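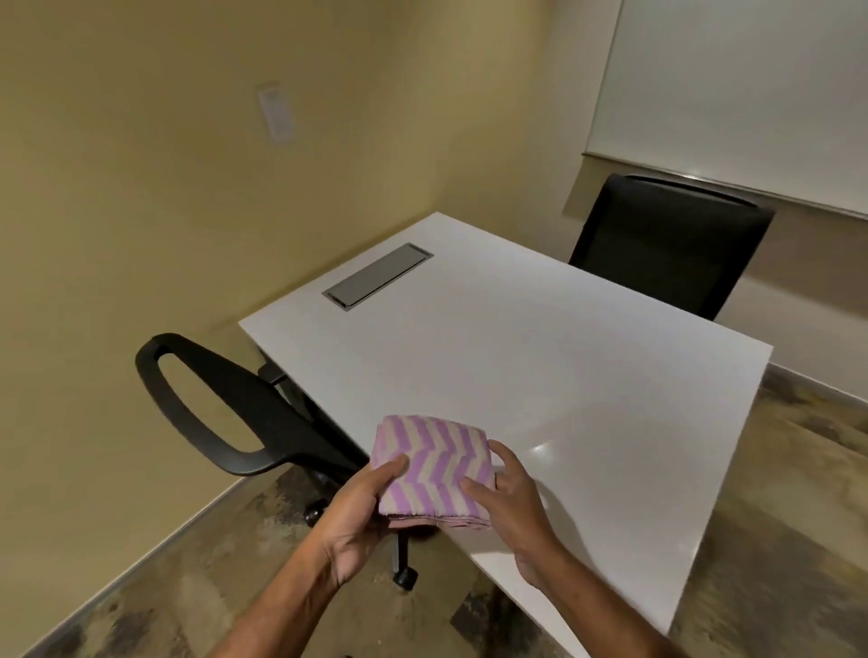 Chapitre 4. L'entretien des postes de travail

Objectifs du chapitre
Choisir et plier un textile d'essuyage.
Essuyer un plateau mélaminé ou laqué, bords compris.
Traiter un liquide renversé sans l'étaler.

Un bureau se salit par petites touches : traces de doigts, poussière, miettes d'un repas pris sur place. L'agent d'entretien y passe peu de temps, et toujours dans le même ordre. Le travail commence par le pliage. Une serviette pliée en plusieurs épaisseurs offre plusieurs faces d'essuyage ; roulée en boule, elle n'en offre aucune de régulière. On la plie en deux, puis encore en deux, et on aplatit le paquet de la main avant de commencer. Les serviettes éponge à motifs conviennent aussi bien que les unies, à condition de supporter le lavage à haute température.

Les exercices de ce chapitre suivent la fiche de l'entreprise Nisent, chargée des 39 bureaux du site de Nunden.

4.1 Les bords et les angles

Les bords reçoivent les avant-bras, les sacs et les dossiers de chaise. Sur un plateau blanc, les éraflures s'y remarquent vite. On pose une main à plat contre le chant et on essuie de l'autre, doigts écartés sur le tissu, jusqu'à l'angle. Une marque qui résiste au deuxième passage est notée sur la fiche et laissée en l'état.

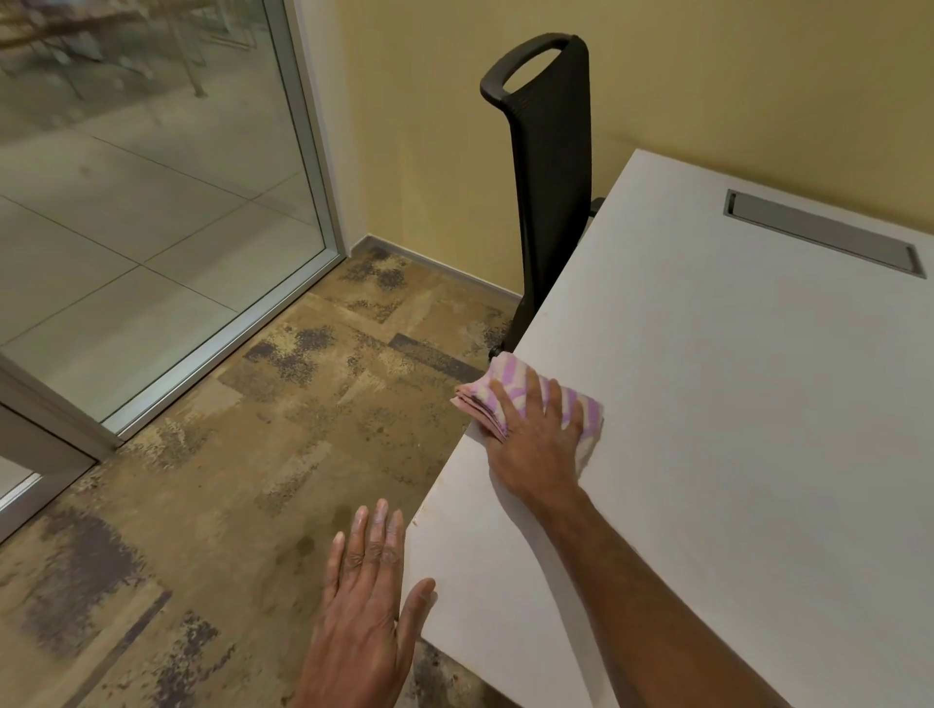 4.2 Les liquides renversés

Une sauce, une soupe ou un café au lait demandent une autre méthode. On absorbe d'abord, en appuyant fort, puis on essuie de l'extérieur de la tache vers son centre. Les grands gestes en arc laissent des traînées brunâtres et dispersent les particules solides. Si la flaque se trouve près d'un angle, la main libre se place au-delà du bord, ouverte, prête à retenir ce qui glisserait. On change de face dès que le tissu est chargé. Le passe-câbles se garde pour la fin, avec un linge propre.

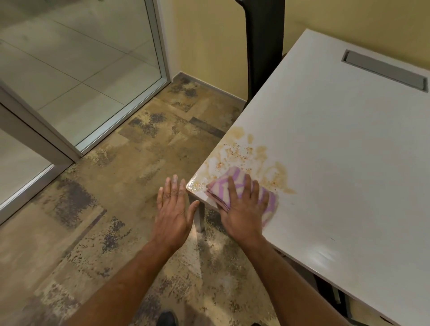 Lindalva Meireles conteste cet ordre : pour elle, les grains et les miettes se ramassent avant toute absorption, avec un carton rigide, sans quoi ils restent pris dans les plis et rayent le plateau au passage suivant. Les deux pratiques seront comparées dans l'exercice 2.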